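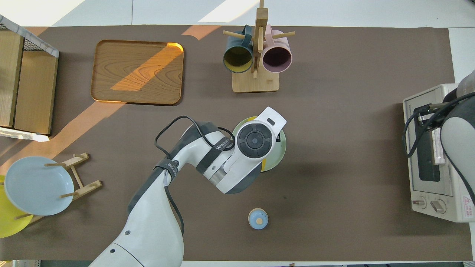 3. Course Setting and Task Design

3.1 The course

The project ran inside a one-semester elective for third- and fourth-year students in mechanical engineering and computer science. The class met twice a week, once for a lecture and once for an open lab block. Students worked in teams of four. Each team chose a household task in the second week and kept it until the end of the term. The team studied in this section called itself Sarkell and chose table clearing and dish storage. Its members were Nilton Restrepo, Tuncay Yurt, Rocío Arango and Albane Besnard. Fredy Tamayo was the teaching assistant for the lab block and signed off on every safety check.

Dish handling had been tried once before in the course, by a team called Grajales, and that team left behind a short report and a box of cups. The report said that plates were hard to pick up when they lay flat and much easier when they stood on edge. Sarkell took this as its starting point. The team wanted to know how much of a kitchen routine could be learned from demonstrations given by students who had no earlier experience with robot arms.

3.2 Workspace

All sessions used the same long table with a brown mat on it. The objects were ordinary kitchen items: plates in light blue, yellow and pale green, a dark teal mug and a pale pink mug, a wooden mug tree, and a wooden tray. Arango picked the colors so that each item could be named in one or two words in a written instruction. The team did not fix the objects in place. Before each demonstration, one student moved the mug tree and the tray to new spots on the mat, within reach of at least one arm.

The table stands near a window, and the team decided early on not to cover it. Besnard argued that a kitchen has daylight in it and that a policy trained under even lamp light would be of little use anywhere else. The cost of this choice was that patches of sun moved across the mat during a lab block. We return to this in Section 3.5.

3.3 Task set

The team wrote a set of 8 tasks. Each was given as one plain sentence, for example "Put the green plate in the rack" or "Hang the pink mug on the mug tree." Four of the tasks needed only one arm. The other four needed both, either because an object had to be passed across the table or because one arm had to hold something steady.

A task counted as finished when the object was in its target place and both grippers were clear of it. Leaning was accepted for plates as long as the plate stayed up for the length of the check. Mugs had to hang by the handle. The team argued for some time over whether a mug on the wrong peg should count. In the end it did, and the peg was written down in the log so that the question could be looked at again later.

3.4 Collecting demonstrations

Demonstrations were given by remote control. One student drove the arms, a second read the instruction aloud and reset the table, and a third kept the log. The fourth member was free to work on the training code. Roles changed after each lab block so that all four students drove the arms for a similar share of the term.

Driving took practice. In the first two blocks most attempts were thrown out, mainly for plates that were dropped or pushed over. Yurt wrote a one-page driving guide after that, which told the driver to bring the gripper in from the rim, to stop before closing, and to lift straight up before moving sideways. New drivers read it before their first turn. By the end of December the team had kept 279 demonstrations and stopped collecting.

Each log entry held the task sentence, the driver's initials, the start layout by number, and a free comment. The comments were more useful than we had expected when the task set was planned. Several of them pointed to the same trouble spot, the moment when a second plate goes in next to one that is already standing. Drivers wrote that they could not see the gap from the head view and had to rely on the fixed view of the table. Figure 3 shows a layout with plates at both ends of the work area.

Figure 3. The table during the project, with the fixed view covering both arms. The yellow and pale green plates are upright in the open appliance on the left, and the left arm's gripper is open over the light blue plate in its wooden stand.

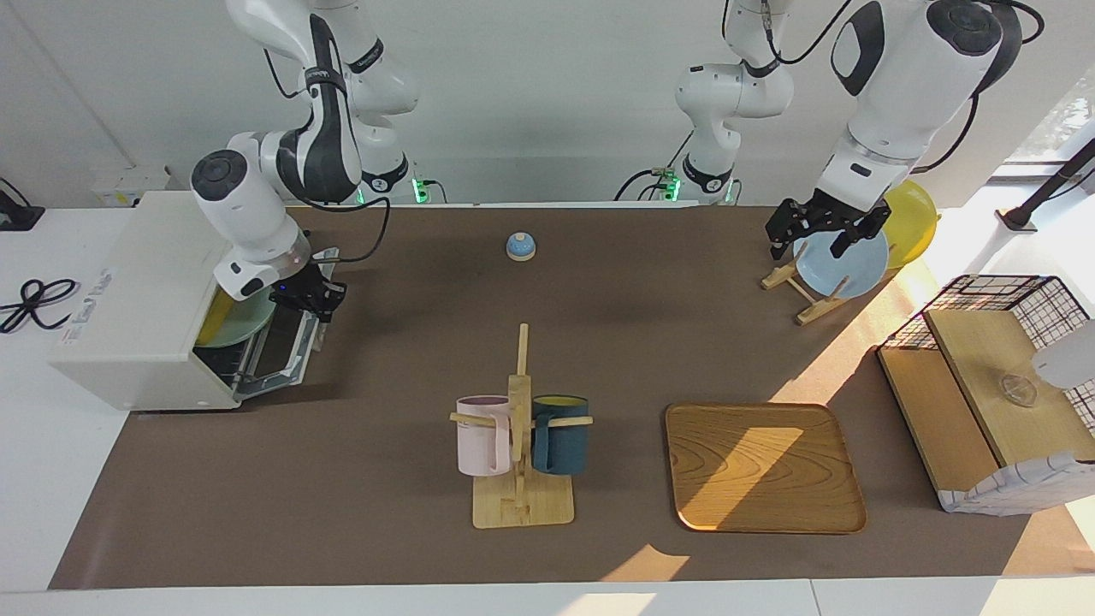
3.5 Training and checks

The team trained a single policy on all kept demonstrations, with the task sentence as one of the inputs. Restrepo set the run length at 2000 steps per trial run while the code was being tested and raised it only when the loss curves looked stable. The students were allowed to use the shared course machine at night. They were asked to write down every setting they changed, and for the most part they did so.

The final check was held on January 7, 2019. Each task was tried from start layouts that had not been used in training. The instructor and Tamayo judged the attempts, and the team members were not allowed to touch the table except to reset it. Over the whole task set, 79 percent of attempts met the rule given in Section 3.3.

Most of the failures fell into two groups. In the first, the gripper closed beside the rim of a plate and came away with nothing. In the second, a mug handle touched the peg but did not pass over it. The one-arm tasks did better than the two-arm tasks. The team had expected trouble from the sunlight as well. Besnard marked each attempt in which a patch of sun lay on the target object, but there were too few of these to support a finding, and we do not draw one.

3.6 Student workload

Students reported their hours on a weekly form. Resetting the table took more time than the team had planned for in its proposal, and writing the training code took less. Arango and Yurt both noted on their forms that they would cut the number of start layouts if they did the project again and collect more demonstrations for each one. Restrepo disagreed and would have kept the layouts but dropped two of the two-arm tasks. Both suggestions were passed on to the next group of students along with the log, the driving guide and the list of settings.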